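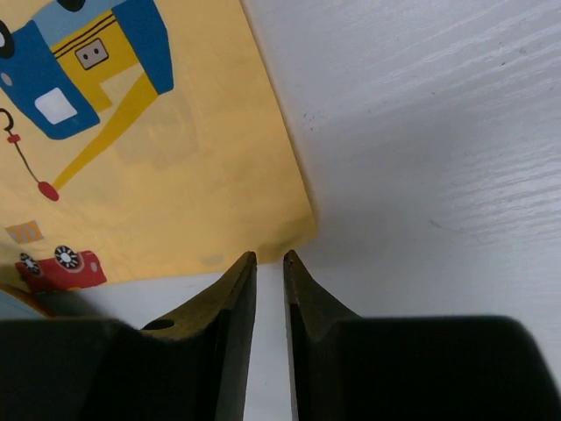

Home | Forums | Kitchen & Baking | New posts | Log in

Sourdough in a cold kitchen?

plalline_pat
My starter takes for ever to wake up and my loaves come out like doorstops. I'm on 3 feeds a day now and getting through flour like mad! Anyone keep theirs in the airing cupboard?

Funik40
Three feeds is too many, you're just watering it down. Once a day and leave it be.

JutsteadJo
Disagree with Funik, sorry. Mine loves being fed (rye, always rye) and it lives on top of the boiler. Farhad Vahidi's class in Jutstead taught us that and I've not had a flat loaf since.

Funik40
Rye I'll give you. Boiler's far too hot though, I killed one that way.

plalline_pat
Right, rye and the airing cupboard it is. Will report back after the weekend bake.

12 likes | 940 views | 3 shares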